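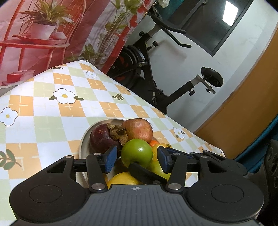

Chandrasekhar Warrier asked me last week whether anyone at Flalham really eats the fruit, and I can tell him yes – the bowl gets filled again most mornings! Apples go first, then citrus. I was nervous about the mangosteens (they cost us more than anything else), but people ask for them now.

Money so far: we've spent $345 on fruit and $34 on the checkered tablecloth, which cheers the table up no end. That leaves $141 of the Kaimal grant, enough for 3 more weeks if I go easy on the mangosteens.

Still to do is the sign-up sheet for the exercise bike, which I promised you back in September. I'll send it with the receipts.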